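Pumbridge Automation Workshop
16/12/2024
By Gautam
3 comments | 0 shares

Review of the Goltus two-arm kit, on loan until February. The unit was placed at the long edge of the cream table and the number puzzle set out, with two tiles left beside the tray. Both grippers were opened for the approach check.
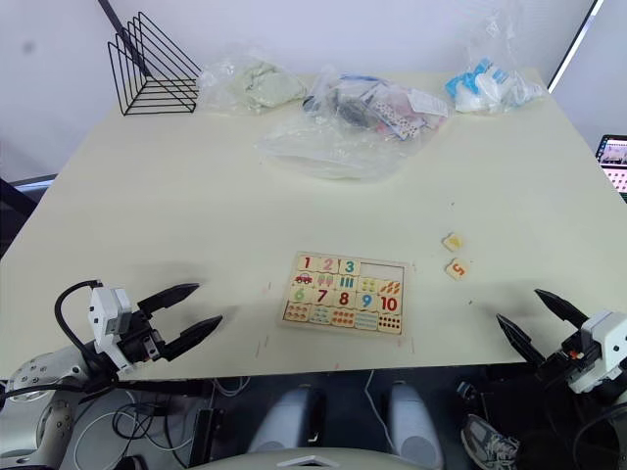
The quotation allows for 30 days of remote support from Stastico, with spare finger pads charged separately at 235 per pair. Colleagues are asked to confirm whether the pads are treated as a consumable — the contract does not say.

The approach to the far corner of the tray was then examined from the wrist camera. One gripper comes down over the teal "3" and the open slot beyond it, and clearance to the neighboring tiles is small.

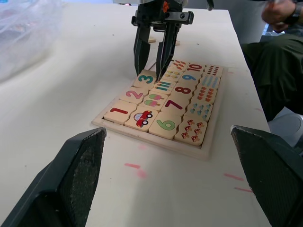

Notebook 4, p. 90

The wrist view is judged adequate for reading numerals. Picture tiles are harder, in particular the pale yellow one lying next to the "5", whose print is faint from this angle.

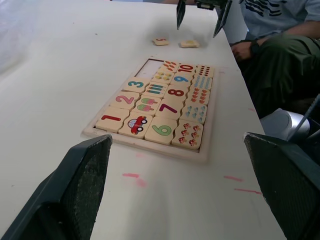
Items outstanding

Request the revised gripper drawing from Goltus.
Obtain a price for the 400 mm riser.
Repeat the approach check with the tray square to the table edge.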